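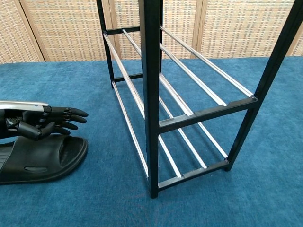

The shoe rack on the blue carpet, with one sandal on the floor.

Mon 10 March

The Lenden ward by-election is over and I have had a few days to think about it. Ermanno Cirillo held the seat with 1125 votes. Nives Cocco came second, 72 behind him. I voted for Cocco, so you can weigh the rest of this accordingly.

What has bothered me since the count is how little difference the expenses business seems to have made. For anyone outside Clamholm, the local paper reported in January that Cirillo had claimed mileage for 5 meetings that he is not recorded as attending. He says the minutes are wrong and that he was there, sitting at the back. The standards panel hasn't finished looking at it. It may well find in his favour, and I am not going to say he did it, as I don't know.

But his own party didn't know either, and they picked him again anyway. They had the choice of waiting, or of putting up someone else for the time being. The local chairman put out a short statement saying the allegation was "a matter for the proper process" and that was the last we heard. Two years ago, when a councillor on the other side was accused of something much the same, the same people stood outside the town hall with placards asking her to go. I remember it well because I was trying to get to the library.

I put this to a neighbour who had a Cirillo poster up. She said she thought he probably had fiddled it, and that it was a few pounds, and that she would still sooner have him than let the Mangubat site go to housing. I can respect that more than the statement. She had at least decided what she cared about.

Mangubat was what most people wanted to talk about on the doorstep. Elix want to put 300 homes there, and the road out past the primary school is already at a standstill by half past eight. Cirillo is against. Cocco said she would back it if the junction was done first, and I think that cost her more votes than anything said about her opponent gained her.

Turnout was poor. My polling station was quiet when I went in after work, and the clerk told me it had been like that since lunch. I don't blame the weather, it was dry - cold, but dry.

The panel is due to report in July. If it clears him, I'll say so on here. If it doesn't, I would like to see whether the people who told us to wait for the process have anything to say once it has finished. Cirillo himself hasn't said what he would do. I wrote to ask him before polling day and had a polite reply about potholes.

Comments are open as usual. Please keep to what has been reported, and leave both candidates' families out of it.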